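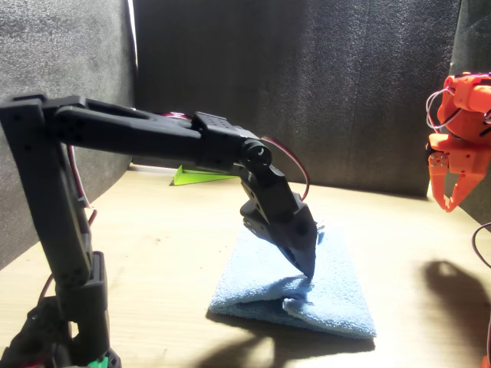 What do students do at the Pundel robotics open house?

They spend most of the term getting small arms to handle cloth, and in May they open the room so visitors can see how far they have come.

I went in the late afternoon, when it was quieter. Pundel is on the second floor of the old Grorska building, and the stairs are at the back – the front door only leads to the print shop. There were 15 students in the class this year, working in pairs with one group of three.

The assignment is folding a towel. Each group gets the same kind of arm kit and the same table space, and has to write down every attempt, good or bad. One pair had 100 attempts in their notebook and let me read through it. A lot of the entries said only "slipped" or "grabbed two layers." A towel is harder than a block because it changes shape whenever the gripper touches it, and a pinch that is a little too deep picks up the layer underneath as well.

Next door is the Thorlacius room, where the older students get ready for the Prullus contest. The rules there are simple. A team has five minutes to make two folds, and a person may touch the cloth only before the clock starts. I watched a practice round. The first fold went fine and the second ended up crooked, so they went back to the laptop and changed the height at which the gripper closes.

Visitors could ask questions at any table, and the students answered them well. Entry was free. Parking is tight after 5, so I would take the bus next time.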